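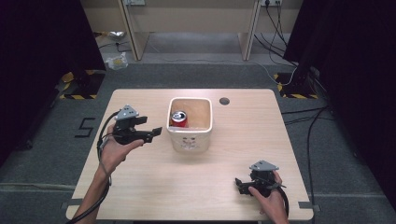 Logged by Prys Bowen, Facilities Service Desk, Bunau House
Opened 2021-11-23 | Category: Waste and recycling | Priority 2 | Status: Resolved, under watch

Subject: Collection requests accepted in Grireo but not received by the contractor

Summary of fault

Staff on the second and third floors reported that requests for the emptying of recycling points had been accepted by the Grireo portal and given a reference, but that no collection had followed. The portal showed each request as "Sent". The contractor, Rukov, confirmed by telephone that its drivers' job sheets contained no entry for the floors concerned. Requests from the ground floor were being carried out as normal.

The fault affects cans, plastic bottles and mixed paper. Confidential waste is booked by a separate route and is not affected. 

Log of actions

09:15. Call received from the third floor reception. Two references supplied by the caller and checked in Grireo. Both marked as sent.

09:40. Test request raised from the service desk account for the ground floor. Rukov confirmed receipt within ten minutes. Test request cancelled.

10:05. Second test request raised, this time for the third floor. Marked as sent in the portal. Not received by Rukov. The fault was therefore taken to lie between the portal and the contractor, and the floor co-ordinators were asked to stop raising repeat requests.

10:30. Email address and account number held for Rukov checked against the contract. Both correct. Floor codes compared with the list supplied by the contractor. The code for the third floor had a trailing space in our list. This was removed and the test repeated, with no change.

11:20. Ticket passed to Karppinen, which supports the portal on our behalf. Karppinen asked for a copy of the overnight export file and for the time of the last successful third floor collection.

13:10. Export file supplied. Karppinen advised that the file is limited to 1,000 rows and is sorted by floor and then by date, lowest floor first. Anything past the limit is left out, and the portal marks every request as sent once the file has gone, whether or not the row was in it.

13:35. Service desk examined the file. It contained 584 rows for requests completed before the end of February, which should have been moved to the archive at that time. The archive job had been switched off during a change of password and had not been switched on again.

14:15. Karppinen moved the old rows to the archive and ran the export by hand. The new file was well within the limit and included all floors.

14:50. Rukov confirmed receipt of the outstanding requests. There were about 70, many of them repeats for the same recycling point. The contractor agreed to treat repeats as a single visit and to make no charge for the duplicates.

15:30. Third test request raised for the third floor and received. Test request cancelled.

Cause

The archive job was not running. Completed requests stayed in the live list until the export reached its limit, and requests for the upper floors were then dropped. The trailing space in the floor code played no part, although the correction has been kept.

Work still to be done

Karppinen is to change the portal so that a request is marked as sent only when its row is in the file – no date has yet been given for this. Until the change is made, the service desk will check the row count each morning before the vans leave the depot.

The password change checklist has been amended to include the archive job.

Advice to staff

Requests raised before today do not need to be entered again. Where a recycling point is full, staff are asked to use the next nearest point on the same floor and not to leave bags in the corridor. Cans and bottles should be empty before they are put in. Any request still outstanding after two working days should be reported to the service desk by telephone, with the Grireo reference to hand.

This ticket will be closed once five morning checks have been completed without a fault.

P. Bowen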